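February 2021 – Petuston evaluation, bench notes

Third session with the Petuston teleop package. Tudor Preda took one station, I kept the notes. Siamak Rahimi wants a yes or no before the trial license runs out and I am nowhere near a yes.

Started with the sorting task out of their own manual, blocks into baskets. It is a soft test and they know it. Foam forgives a bad grip, so a sloppy close looks the same as a good one. I asked Petuston for a harder part set and got the brochure again.

Calibration first. The brochure says "minutes". Took us 19 from power-on to a usable wrist, and we had to redo the left elbow. Falton, who sold us the current arms, never promised anything on setup and came in shorter. Will repeat with a fresh operator before I write that down as a fair comparison.

Main complaint so far is the wrist roll. Small turns of the hand do nothing, then the gripper catches up all at once. Petuston support calls this "smoothing" and says it can be tuned. The menu they pointed us to is not in our version. Ticket is open – no reply by end of day.
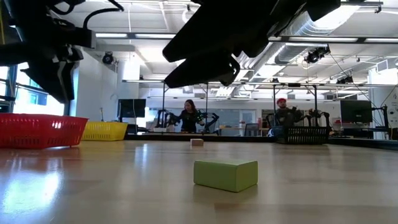 HARDWARE / OPERATOR STATIONS

Red and yellow baskets on one side, black on the other, green foam block and the little beige one out in the open part of the table. The small block is the one to watch. Those fingers are wide and flat, fine on the big foam, and I don't trust them on anything cube-sized near a basket wall.

The operators sit or stand on the far side of the table and look at the work from behind it. Petuston sells this as "natural viewing". Tudor says he loses depth on anything near the front edge. I'd like to try it with a side view on a monitor before blaming the rig.

Glare off the tabletop is bad in daylight. Our problem, not theirs. Matte sheet?

Cost: the support plan is quoted at 1,065 a month per station, two stations minimum. Engelbrecht will service the frames for less but won't touch the arm linkages. Asked Bomley for their terms too, waiting.

To do
– chase the ticket on wrist roll
– rerun calibration, new operator, stopwatch
– get the log export working (the CSV has no time column, which makes it useless for lag)
– ask Siamak whether July is a real deadline or a sales one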